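Skendbridge Learning Group
Minutes of the meeting held on 28th December in the upstairs room, Prurnau building

In the chair: Darmawan Tarigan
Apologies: received from the Teshome office, who will join by phone next time

1. Minutes of the last meeting
Agreed, with one correction. The naming rule for recordings is set out in full under item 4 and replaces what was written before.

2. Where we have got to
Darmawan opened with the good news. The shoe packing set now stands at 487 accepted examples, and the last 125 of those came in faster than any batch we have done. Everyone was very pleased with this, and rightly so — when we began, a single good run felt like a small miracle and people came in from the corridor to watch. The target for the first round of training remains 800, and for the full set 3000. The general feeling was that 800 can be reached in January if the two operators keep to their present shifts.

3. Picking and placing at the yellow bench
The group spent most of its time on this, and happily. Each run asks the robot to take padded black items from the bench and put them into the box in the bin, one hand at a time or both together as the operator likes. We looked at the right hand bringing an item to the box, which is the part of the task with the most variety in it and so the most to teach. The hand has to hold a soft thing firmly enough to keep it and gently enough not to squash it, and the learner only finds that balance if it is shown plenty of slightly different grips.

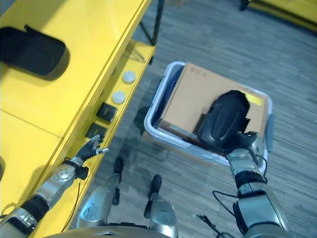 Darmawan asked whether we were being too strict in throwing out runs with a second try in them, as a learner that never sees a mistake put right will have no idea what to do after its first one. There was a lively discussion and, by the end, warm agreement. Runs with one clean recovery are to be kept and marked "recovered". Runs with several failed tries will still be set aside, but in their own folder, so that we can come back to them.

Also agreed under this item:
The bin may be turned or shifted a little between runs, and should be. A learner that has only met the bin square-on will be lost when it is not.
Operators are to swap halfway through each shift. Their styles differ a good deal (one goes in high and slow, the other low and quick) and we want both.
The left hand should rest clear of the bench controls when it has no job to do.

4. Labelling
The Gradard labelling tool has settled down well after the update, and the step markers now stay where they are put. Three markers per item: reach, grip, release. There was a question about where "grip" begins, at first touch or when the item leaves the surface. Agreed: first touch. Earlier files will be brought into line, and Teshome have kindly offered to check them.
Recordings are to be named by shift, then operator, then run number, with no spaces.

5. Changing heights and containers
We want the learner to cope with a bin that is not always at floor level, and propping it up on a flat box has proved a cheap and cheerful way of doing this. The blue bin is used for these runs.

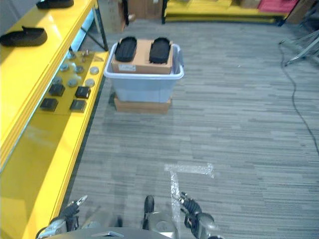 The raised runs will make up a quarter of each shift from now on. Darmawan is keen to add a third height once the first round of training is done, and there was real excitement about trying the trained model on a height it has never been shown. It was agreed to hold that test back until the 800 are in, so that we are judging a fair attempt.

6. Any other business
Spare batteries: two more to be ordered for the Prurnau room.
The shared drive is nearly full. Older trial recordings will be moved off it before the next shift.

7. Actions
Darmawan Tarigan: write up the "recovered" rule and send it to both operators.
Teshome: check the grip markers in the earlier files.
Operators: start the new mix of floor and raised runs.
All: send in ideas for the third height.

Next meeting in January, same room, date to be sent round.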